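A tray is enough

I share an office table with five other people, so 6 of us put things down on it every day. For a long time I thought the trouble with that table was that we owned too much. I now think the trouble was that we had too many places to put it.

We had a drawer unit called the Modia, bought by the firm before I joined. It had a slot for pens, a slot for clips, a slot for stamps and several slots whose purpose had been forgotten. When Etelka Bozsik emptied it in January she found 108 pens and markers, most of them dried out. They had gone in tidy and stayed tidy, and that was why they had never been thrown away.

I don't blame the drawers for the pens. People buy pens. But a drawer hides what you have, and if you can't see a whiteboard marker you order another one. A lid does the same. So does a cupboard with a label on it, however nicely the label is printed.

What I argue for is a shallow tray and an open basket, side by side, and nothing else. The tray is for what is in use now. The basket is for what is on its way somewhere: back to a desk, to another room, or to the bin. At the end of the afternoon both should be empty, and you can check that from the doorway.

Duván Valderrama, who sits opposite me, disagrees. He says a tray is just a smaller mess with an edge round it. He has a point. A tray will fill up with whatever is nearest, and it won't sort a thing for you. But the edge matters. A full tray looks full, and a full table only looks like a table that people work at. I have watched him walk past a crowded desk for a week and then clear a crowded tray in the time it takes the kettle to boil.

He also says that food should never go on it. I used to agree, and I have changed my mind. If you ban chocolate from the tray it goes in the drawer, behind the envelopes, and is found in summer. Put it next to the pens and someone will eat it.

Colour is worth a thought too. Our old containers were all grey and so was most of what we kept in them. Pale green shows up a dark sponge and a white pen equally well, and a bright basket gets noticed by people who would not notice a plain one. I would not spend much on this. Agudelo, the shop near the station, sells trays that will do perfectly well, and scuffs do no harm. 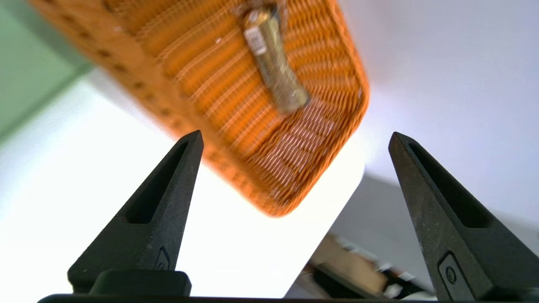
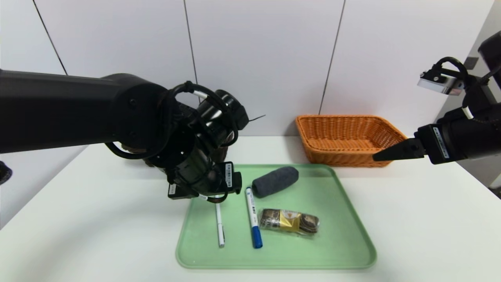
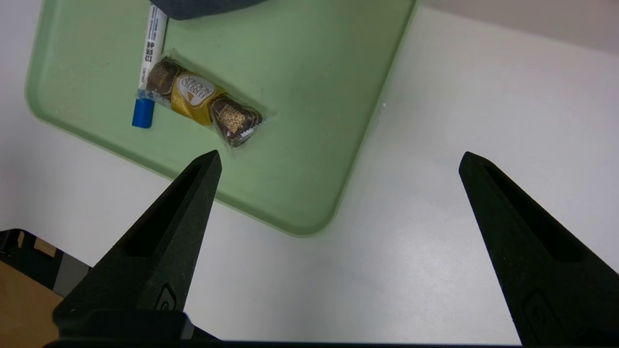
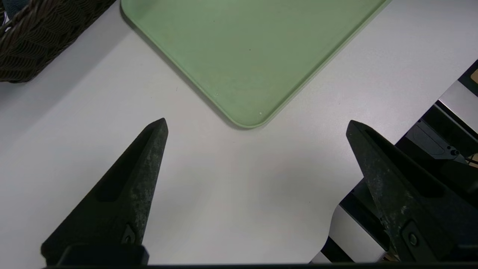 What about the small things?

The usual objection is that small things need small boxes. Batteries, clips and keys roll about, and a basket with an open weave is not kind to them. I accept that for clips, and we keep ours in a jar. For the rest I would sooner have them loose and in sight. Rita in accounts had a divided box from Brusano with a compartment for every size of battery, and she still borrowed mine.

There is also the question of who clears up. A rota did not work for us. The rule now is that the last person at the table empties the basket and wipes the tray, and if they can't tell where a thing belongs they leave it on the windowsill overnight. After that it can be thrown out. So far one stapler has gone that way and its owner has been quite reasonable about it.

I don't claim this would suit a workshop or a kitchen with children in it. For a shared table with pens, a sponge and the odd snack on it, I think it is plenty. The Modia is in the corridor if anyone wants it.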